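Neues aus der Textilaufbereitung

Seit Juli läuft bei Vonier in der Textilaufbereitung die neue Sortierlinie von Fulari. Sie übernimmt das Erkennen und Verteilen der glatten Ware, also Bettbezüge, Laken und Handtücher. Pro Schicht gehen jetzt 1.000 Teile über die Linie. Früher lag alles auf den Tischen und wurde von Hand verteilt.

Für die 31 Kolleginnen und Kollegen in der Abteilung ändert sich vor allem die Einteilung. Zwölf von ihnen haben die Einweisung an der Anlage abgeschlossen und wechseln sich dort ab. Pro Schicht sind zwei Personen an der Linie eingeteilt, eine am Einlauf, eine an der Ausgabe. Die übrigen arbeiten weiter an den Tischen, in der Näherei und in der Warenannahme. Die Frühschicht beginnt wie bisher um 6 Uhr.

Decken, Steppware und alles, was dick oder sperrig ist, bleibt Handarbeit. Die Greifer fassen bei solchen Teilen oft mehrere Lagen auf einmal, und dann steht die Linie. Der Standort Baltow hat dieselbe Erfahrung gemacht. Karierte und dunkle Stücke bitte weiterhin getrennt ablegen.

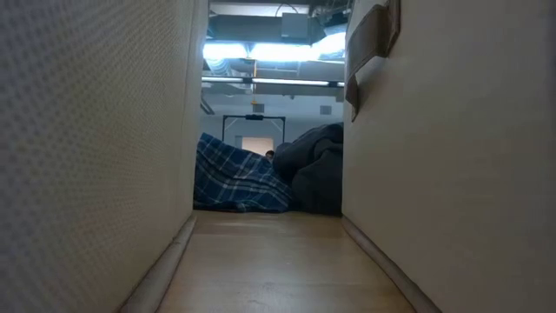 Fallen durch die Linie Stellen weg? Die Stellenzahl bleibt gleich, das ist in der Betriebsvereinbarung bis zum Ende der Einführungsphase festgehalten. Danach wird neu verhandelt.

Wer noch eine Einweisung möchte, trägt sich in die Liste am Schichtbüro ein.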